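1/ New write-up from us at Plevside, posted 10 December 2022. Subject: how much of a grasping policy's failure rate in simulation comes from the wrist view and how much from the outside view.

2/ Setup: one arm, parallel gripper, household rooms, everything rendered. Objects and rooms come from Flestero, our scene generator. Training set is 877 object models spread over 302 room layouts. Some renders: 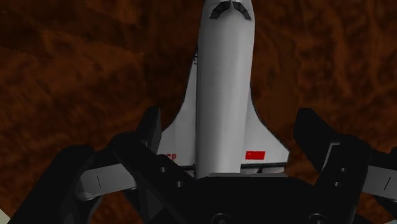
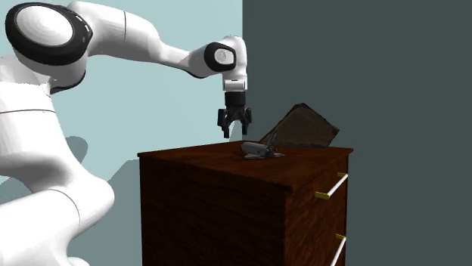
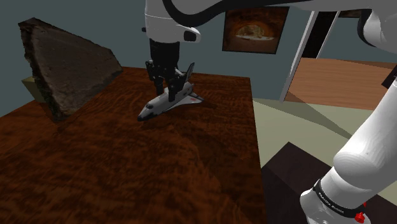 3/ One reply already wants to know why we bother with the outside view at all if the wrist view sees the object at closer range, and whether the second encoder is just extra weight.

4/ Fair question, and we tested it. Wrist only does well in the last few centimetres and badly before that. If the object is outside the wrist view at the start, the policy has to search, and it searches poorly.

5/ Outside only has the opposite problem. The approach is fine. Near contact, the gripper often covers the part of the object you need to see. The shuttle in the third render is a case of this: the fingers overlap the fuselage from that side.

6/ The usual fix is to feed both views in and let the network sort it out. That's our baseline, Yeom. It leans on the outside view early in training and never fully lets go of it. Swap the wall colours at test time and it gets worse, even with the object and its pose unchanged.

7/ Our version, Adden, has the same 2 encoders and the same action head. The only change is dropout over whole views: in each training episode one view may be blanked for a random stretch of steps. No extra loss terms. No change to the demonstrations.

8/ Blanking single frames did very little. The policy keeps a short history and fills the gap from memory. The stretch has to be longer than the history window before you see any effect. We lost most of January to this.

9/ Evaluation was more than 550 episodes per policy, held-out rooms, held-out objects. Same start states for every policy. An episode passes if the object is lifted clear of the surface and held until time runs out. Dragging doesn't pass.

10/ Adden beats Yeom in held-out rooms. In training rooms they're level. So the gain is in transfer, and anyone who only evaluates on training rooms will see no reason to use it.

11/ Thin and flat-based objects are still bad for both. Small items with a base plate are a good example: the fingers close on the upper body at a poor angle and the thing rotates out. View dropout doesn't touch that. It looks like a contact model problem, or a lack of good demonstrations for those shapes. We haven't separated the two.

12/ Surface texture matters less than we expected. Swapping dark wood for plain grey moved the pass rate by less than the spread between seeds. Lighting matters more, mostly through hard shadows near the gripper.

13/ Not covered: real hardware. Every number in the write-up is from simulation and we make no claim past that. Camera placement was also fixed relative to the robot base, so treat the outside-view results with care if yours moves.

14/ Configs and start states are in the Adden repo. Flestero rooms are a separate download. If you rerun Yeom, set the history length by hand, as the default in the config file is the old value.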